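Eugeniusz Laskowska
Wednesday

Seven weeks into the shared robot build and I'm still the guy in the corner asking what it's for. Notes from the Fivville workshop, for anyone thinking of joining one of these.

We put in $650 each. I was told that covered everything. It did not cover cables. I never want to see another cable.

The arm software comes from a little outfit called Sasero. The demo video shows it clearing a whole table in one go. I asked how many takes that was. No reply yet — I asked in June.

Our own numbers: 400 tries at picking up a small part, 337 good ones. Everyone cheered. I did the subtraction. If I dropped 63 coffee cups I'd be asked to leave the kitchen.

And "good" is doing a lot of work there. We counted it if the thing left the table at all. Rüegg wanted to count nudges too. I voted no.

What bugs me most is how much we help it. Somebody lays the objects out, somebody picks the lighting, somebody moves the hard one a little closer. Then we say the robot did it by itself.

To be fair, the wrist is good work. Two of us rebuilt it over a weekend and it stopped drifting. I'd put that part up against anything Eralia sells, and theirs costs more than my car.

Tonight's layout is the whiteboard with the two dots, plus a bunch of odds and ends on the teal table. Right gripper over the corner of the board. I have five bucks against it and two takers.

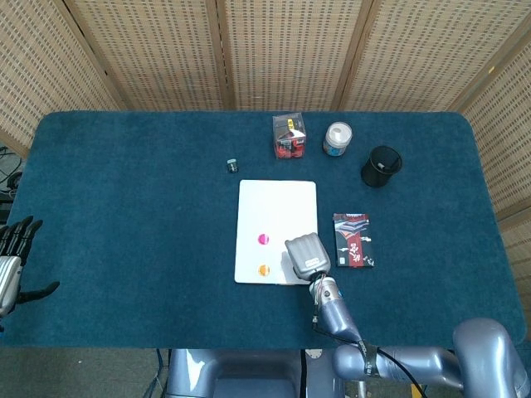 Anyway, before anyone replies that it'll be folding my shirts in a year — I've been hearing "in a year" since I had hair. Show me one shirt. I'll even bring the shirt.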